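The Rag Situation
March 25, 2024

I own too many cleaning cloths. I know this because last weekend I went looking for a dishcloth and found them in the drawer under the oven, in the drawer next to that drawer, in the bag of bags, and in the pocket of a raincoat I haven't worn since we lived in Plamville. The raincoat one had gone stiff. I threw it away, and then felt bad and took it back out, and then threw it away again.

My mother-in-law, Fereshteh Rashti, has one cloth. She has had it, as far as I can tell, since before I married into the family. It hangs over her faucet folded in thirds, and if you use it for the wrong thing she doesn't say anything, she just washes it in front of you. I've been trying to live up to that cloth for years and I've gone in the opposite direction.

Part of the problem is that I buy them in packs. There's a hardware place over in Trirketside that sells them by color, and at some point I decided color was going to be my system. Yellow for dusting, green for anything involving food. It's a good system. I explained it to Gilmar, who nodded all the way through and then wiped the stovetop with a yellow one while maintaining eye contact.

So this month I've been trying something different, which is to stop storing them in drawers at all. Drawers are where cloths go to be forgotten and replaced. The new idea is that everything lives in open things: baskets, trays, whatever you can see into from across the room without having to pull on a handle. I got a bit evangelical about it. I texted Ladan Abbasi a paragraph about open storage and she wrote back "ok."

The wiping-down kit is the piece I care about most, because it gets used every day and it's the one that always ends up spread through the house. You need a spray bottle, you need cloths, you need somewhere for the cloths to be. That's the whole kit. I have managed to make it complicated for most of my adult life.

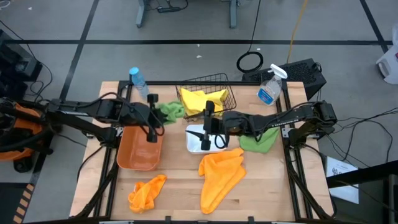 Yellow in the basket, greens still at large.

The wire basket is the right container for this and I will argue with anyone about it. A cloth in a plastic tub goes sour if you put it away even slightly damp, and I always put it away slightly damp, having the patience of a toddler. Wire lets the air in. It also lets you see that there's a cloth in there already, so you don't go and open a new pack. I've opened a lot of new packs.

The trays are more of a question mark. I like a tray. A tray makes a pile look like a decision. But an empty tray on a table has a way of filling itself, and by the end of the day it's holding a battery, a receipt and a single earring, and then you've got a junk drawer with no front on it. The orange is cheerful enough that I'd like to keep one out. I haven't worked out what for. Snacks, probably, if I'm being realistic about who I am.

As for folding: no. I tried it. I watched a video by a very calm woman and folded 17 cloths into little upright envelopes, and they looked lovely until I needed one, at which point the whole row fell over. Now I scrunch. Scrunched cloths stay where you put them and they don't judge you. Julián claims they also dry faster, though he said this while looking for an excuse not to fold towels, so I'm treating it as unconfirmed.

The rest of the plan, such as it is: one basket for cloths, spray bottle next to it, used ones straight to the wash and not onto the back of a chair to "air out." I give the chair part of it 2 weeks. I've also promised to get rid of roughly 40 cloths, and so far I've got rid of the raincoat one and one that had paint on it. The painted one may have been Gilmar's. He hasn't asked.

If anyone has a use for a great many green cloths, clean, never knowingly used on a floor, leave a comment. I'm keeping the yellow ones for now. I found another pack behind the rice.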